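Ticket 313
Queue: Stores and Packing
Subject: Packages and moulded parts going into the same bin
Raised by: Erzsébet Kerekes
Assigned to: Duarte Paiva
Status: Open, awaiting labels
Priority: Normal

Description of fault

Bins leaving the packing room for Motbridge are arriving with unwrapped moulded parts in among the paper-wrapped packages. Motbridge books in packages only. Anything loose goes to their query shelf and stays there until we send a part number, and the parts have no number on them that their system accepts. One bin was held at goods-in for the whole of January on account of a single cover.

Secondary fault: wrapping torn at the corners on packages from the same bins. Tape seams lifted on two of them. Contents undamaged.

Expected: one bin, one type of contents, packing list matches.
Observed: mixed contents, packing list shows packages only.

Comment, E. Kerekes, 09:10

Copy of the Motbridge query attached to the paper file. They want to know whether the loose parts belong to the Destolano order or are ours to take back. I have told them to hold everything until this ticket is closed.

Comment, D. Paiva, 09:45

Checked the packing list template first. It is the old Pálfi one and has no line for loose parts, so whoever fills it in has nowhere to put them. This accounts for the list being wrong. It does not account for the parts being in the bin.

Checked the bin labels. The label reads "Destolano outbound" and says nothing about contents. The bin for moulded parts carries the same label because both were printed from the same sheet. The bins are the same model and sit within arm's reach of each other.

Comment, D. Paiva, 11:20

Tried the following.

1. Moved the parts bin to the far side of the bench. No change. Parts still turned up with the packages at the next check, as the packages bin was now the nearer of the two.

2. Put a sheet of card across the top of the packages bin. Worked for as long as the card stayed on. It has to come off for every package and was found on the floor by mid-morning.

3. Swapped the order of work so that parts are sorted before any wrapping begins. Better. Fails when a late part comes down from Nilleck after the packages are in.

4. Limited the fill to one layer of packages. Partly effective against the torn corners. With a second layer on top the upper packages catch on the rim when the bin is lifted.

Comment, E. Kerekes, 11:50

Can we not just wrap the parts as well? Then everything is a package.

Comment, D. Paiva, 12:05

Considered. The covers are curved and will not lie flat in the paper we stock. A wrapped cover takes up most of a bin on its own. It would also need its own line on the list, and Motbridge would still want a number for it. Paper order is 2000 sheets and was worked out for packages only. Not recommended.

Comment, E. Kerekes, 13:30

Agreed, leave them unwrapped. Is the floor position a problem? Someone in goods-in asked why one of our bins had carpet fluff stuck to its base.

Comment, D. Paiva, 13:55

Yes, separate point but it belongs in the same fix. Bins stood straight on the carpet pick up fluff, and it transfers to whatever they are stacked on. A flattened cardboard box under the bin deals with it. The box needs replacing when the edges go soft. It should be wider than the base of the bin or the bin tips when loaded from one side.

Proposed procedure, version 2

Sort all moulded parts into the parts bin before wrapping starts.
Late parts from Nilleck go on the bench shelf and wait for the next run.
Stand the packages bin on cardboard, never directly on the carpet.
Pack in a single layer, five packages to a bin, seams facing up where possible.
Press tape seams down with the thumb before loading. Retape any that lift.
Look into the bin before the list is signed. Take out anything that is not wrapped in paper.
Write the package count on the list by hand until the template is replaced.

Comment, E. Kerekes, 15:15

Happy with version 2 except the labels. "Packages only" and "Parts only" in large print, on the long side of each bin, and a different colour of card for each. I will order the card. Please also strike the Pálfi template from the shared folder so it stops being printed.

Comment, D. Paiva, 15:40

Template removed. The replacement has a line for packages, a line for loose parts and a box for the bin number. Left the ticket open until the labels are on. Motbridge can release the held cover back to us with the next return and we will book it in under this ticket number.
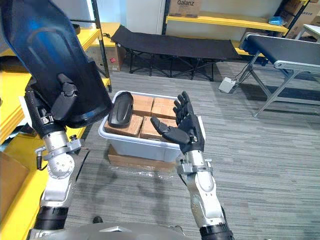
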